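Building services update: condensate return on the Vestport loop

The condensate return line between the Vestport boiler room and the north riser was put back into service on April 6, 2025. Flow through the line had been falling since the start of the heating season, and the receiver was topping up with raw makeup water several times a day. Makeup water brings in oxygen, and oxygen pits steel.

Urho Suominen traced the loss to 5 steam traps on the lower level. Two had failed open and were passing live steam into the return. The other three were plugged with scale and holding condensate back in the branch lines, where it cooled and went acidic. All five have been replaced with float and thermostatic traps of the same pipe size, each with a strainer and a blowdown valve upstream.
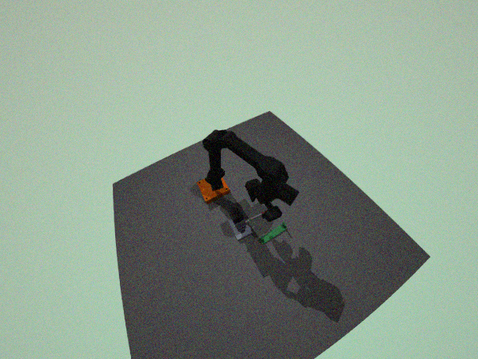 The strainers need to be blown down weekly for the first 6 weeks. New pipe work sheds cutting oil and scale, and most of it ends up in the screens. After that, monthly is enough unless the pressure drop across a strainer starts to climb.

Piroska Takács has rewritten the trap survey sheet. It now records inlet temperature, outlet temperature and the sound of the trap on the ultrasonic probe. A trap that reads the same on both sides should be listened to before it is written up as failed – a heavily loaded trap can show nearly equal temperatures and still be working correctly.

The makeup meter read 1648 at the restart. Readings should be entered at the start of each shift, to the full digit. Any shift that adds more than 50 gallons should be reported to the boiler room the same day.

Insulation on the Rautiainen branch is still off at two flanges. It will go back on once the gaskets have been retorqued at working temperature.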